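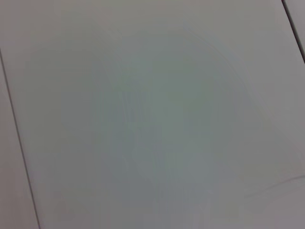 REPORT OF THE ASSESSOR ON THE EVENING TRIAL AT ESTSTEAD

The undersigned was appointed in June to determine whether the Jerex unit could be entered on the household register as competent to clean a kitchen. The register is kept by Najafi, and an entry on it may not be withdrawn.

The trial began on Thursday at 7 p.m. in flat 516. The resident had been asked to cook as usual and to leave everything where it fell. She did so with some energy.

The unit cleared the plates in 80 minutes. It dropped one spoon and went back for it. It could not tell a dishcloth from a tea towel, and used the tea towel for the floor. The undersigned recorded a fault under each heading.

It then turned to the worktop. Under the Wavel standard, a surface is clean when the unit can find nothing further to remove. The unit wiped from left to right, looked closely, and wiped again. It passed over the joins without difficulty. At one place it stopped, and would not go on.

The undersigned inspected the place and found no dirt. The resident was called. She put on her glasses and said that her husband used to stand his teapot there, every morning, and that she had never been able to get the mark out. The undersigned could see no mark. She said it depended on the light.

The unit asked whether it should continue. The standard requires that this question be answered by the resident, and that the assessor remain silent until it has been. The assessor remained silent for 2 minutes.

"Leave that bit," she said.

The unit folded its cloth, badly, and returned to its stand.

The worktop is therefore recorded as incomplete. The undersigned finds that the unit cannot yet be registered for kitchens, and recommends a second trial. The resident has asked whether the same unit may be sent.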